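Life & Habits

The notebook cure, and who's selling it

12 Jan 2022
By Maëlys Lecomte

Every January somebody tries to sell me a better brain. This year it's paper. The pitch goes that screens have ruined our memories, and that a few pages of longhand a day will put things right. A Goreo journal will run you $47 before tax, for which you get thick paper, a ribbon and a page of instructions on how to have thoughts.

I like paper. I've kept notebooks since high school and I have a drawer full of them, most abandoned by May. What I don't like is being told that my shopping list is a form of therapy.

The favourite piece of evidence comes from Trasix, which runs a paid journalling course and surveyed 621 of its own customers. Most said they felt calmer. Well, they would. They'd paid for it, they'd stuck with it long enough to get the survey, and the ones who quit in the second week weren't asked.
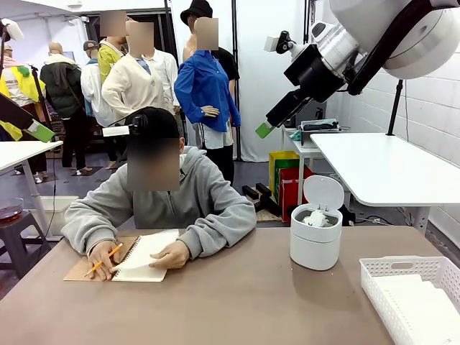 There is decent research on handwriting, mostly to do with students taking notes in lectures. Writing is slower than typing, so you have to pick what matters, and that may help some people remember it. The results are mixed, though, and it's a long way from there to a cure for poor sleep.

I asked Penner, a rival brand, what its "focus-grade" paper was. The reply ran to two paragraphs and used the word "intention" four times -- no mention of what the paper was made of.

My own test was less scientific. I wrote every morning for a month in a dollar-store scribbler. I remembered a dentist's appointment. I also found out that I complain a lot about my neighbour's leaf blower, and my handwriting is worse than it was.

I'll probably keep going for a while. The scribbler still has pages in it.

Related stories
Is cold water worth the shivering?
The Farnska lamp and other cures for a dark winter
We tried to read the fine print on sleep apps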